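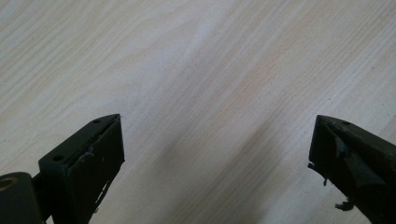
Chapter 9
Gathering Examples

A learning system can only work from what it has been shown. In Chapter 2 we treated the examples as given: a folder of recordings, ready to use. In this chapter we make the folder.

The method used throughout is the hand-held gripper. A person picks up the tool, carries out a task with it, and the camera on the tool records the view from start to finish. One complete attempt is called an episode. An episode may be a few seconds long (closing a drawer) or several minutes (laying a table).

Most of the material comes from a project at Ovthorpe, where Rosalba Benedetti and Armindo Antunes recorded household tasks over one winter. They began in October with a single task, lifting a cup on to a saucer, and recorded 20 episodes before changing anything. Roughly half were later thrown out. In some the cup had left the view, and in others the recording had been stopped too soon.

Section 9.1 deals with choosing a task and writing down where it begins and ends. Section 9.2 covers the state of the tool, including finger wear and when to replace the padding. Section 9.3 is about varying the starting position, and Section 9.4 about labelling. Readers who already have their own recordings may begin at 9.4.

9.1 Choosing a task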